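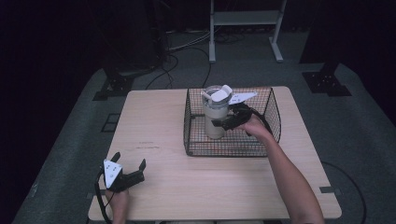
Right-hand gripper at the tumbler, jaws open. Left-hand gripper at the front of the table.

Home | Stories | Serials | Submit | Log in

Tolerance

The left gripper had play in it. Kagiso Molefe measured the play at the fingertip, wrote it in the log and took the gripper apart for the fourth evening in a row.

The log had been her brother's. He had started the Oter build in April, in the back half of the shared workshop on Zwane Street, and had kept notes in capitals with the units always given. Two hand-held grippers, one for each hand, cabled to a recorder. A person wore out their wrists doing a task, the recorder kept the positions of the fingers, and later an arm would be asked to do the same thing. The arm was still in its crate. He had taken a job in Pruvia before it was bolted down, and had left her the key, the log and a carrier bag of spare screws sorted by nobody's system but his own.

The fault was in the pivot. The pin was a Briditz part, sold as a close fit, and the bore had been drilled by hand. She tried a sleeve cut from brass shim. The fingers stiffened and would not spring back. She took the sleeve out, rubbed it down on fine paper, and tried again. The play was smaller. She wrote that down as well.

The task on the sheet was TUMBLER OUT OF BASKET, UPRIGHT, SET DOWN LEFT. He had specified 38 clean runs. A run was clean if the cup did not touch the wire on the way up and the handle on the lid did not catch the finger plate. He had finished 35 of them. There was no entry to explain why he had stopped so near the end. The last line gave the run number, the room temperature and the word LATER.

On Saturday she carried the left gripper back to the bench, plugged it in and rang him.

"What was wrong with run 36?" she said.

"Nothing. I didn't do it."

"The file exists. It's five seconds long."

She heard him put something down, a plate perhaps.

"Play it," he said.

She played it. The recorder kept no picture, only the two traces. The right jaw opened, closed on something the width of the cup, and held. The left jaw opened and stayed open. Then both traces ran flat to the end of the file.

"I picked it up and I was thinking about the train," he said. "I didn't want that one in with the others."

"It's within limits."

"I know it's within limits."

She asked whether the arm would be able to tell. He said the arm would have no opinion. He said the thing would learn the average of whatever it was given, and he had not wanted his share of the average to include standing there holding a cup. Then he asked if the play was fixed, and she gave him the figure, and he said that was better than he had managed.

She did not delete the file. She moved it to a folder called SPARE and locked the folder, and entered the change in the log with the time. His handwriting sloped and hers did not, so the join was easy to find.

She did run 36 herself. The first attempt touched the wire. The second caught the handle. By nearly ten o'clock she had a clean one, and the sheet showed two to go. Her wrist ached where the weight of the grip sat. The log had a column for remarks, and under it, for each of his runs, he had written NONE.

She wrote: Operator changed.

Then she put the cup back in the basket, a little to the left, where the sheet said it should start, and opened the jaws for the next run.

Contact | Copyright remains with the author | Back to top

3 comments

shimstock
Brass sleeve in a hand-drilled bore, been there. She should ream it and buy the next pin up. Liked the phone call.

M. at the lathe
I had to read the bit about the average twice. Does he ever come back for the crate? Would read more of this.

pell_r
Small thing, but if the left jaw is open and idle for the whole file, why was he holding it? Or is that meant to be the point? Good story either way.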